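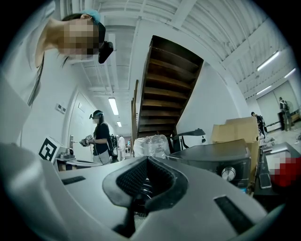

Gallery: A Shift on the Floor at Grikley
Posted Nov 4, 2020 by Khrystyna-Mariia Lysenko

Hi all! A few of you back at the Brurnville office keep asking what we do over here all day, so I'm finally putting up the gallery page I promised in October. Short version: we do ordinary chores with our hands, very carefully, with a lot of gear strapped to us, and the recordings go toward teaching the Awan arms to do the same chores. I used to pack orders for a living, so it's funny to be paid to pack slowly (and to be told my wrist angle is "really nice").

More will go up as I get people's okay to post. Until then, some notes for whoever is rotating in.

On the floor

The spot by the wooden stairs. One colleague has the glove-like gear on, a backpack and a strap around her head, another is right up close to the camera, and a few more people are further back. It does get cozy in that corner!

Hair caps go on first, head strap second. I did it the other way around my whole first week and spent every break fixing my hair.

The square black-and-white markers are how Trarna keeps track of where things are. Please don't lean on a marker, hang your jacket over a marker or stick your lunch label on a marker. You know who you are.

The hand-held gripper

My favorite and my enemy. The black finger pads are all you've got, so anything you'd normally do with a thumb you have to rethink. Folding a box flap took me 61 tries before I got one I was proud of, and now I catch myself pinching things at home with two stiff fingers.

If your hand cramps, stop. Put it down, shake it out, go look out a window. The old packing line never let us do that, and I still feel guilty for about a second every time.

What's changed for us

The quota, mainly. On the line it was up to 165 parcels an hour and a light that went red if you fell behind. Now we log takes, and a bad take just gets marked and done over. Last month our team logged 2782 of them, and I'd guess I dropped something in a fair share of mine.

The talking, too. You can't chat through a take the way we used to chat over the belt, and I miss that more than I thought I would. We make up for it at changeover, when the caps come off and everybody is loud at once.

And yes, the big question. Five of us moved here from packing, and all five of us have asked what happens to packing once the arms can do it. The answer we got is that the heavy end goes first, the lifting and the taping, and people stay on returns and odd shapes. I'm okay with losing the taping (my shoulder is very okay with it). I'd still like that answer in writing, and I've said so at two meetings, and I'll say it at the next one.

Odds and ends

Charge your pack before you leave, please, the next person will love you.

Bring a thin shirt. Straps over a sweater are miserable.

If you're in one of my photos and want it taken down, message me and it's gone the same day. And if you've got better ones than mine, send them over, I'll add them to the page with your name on them!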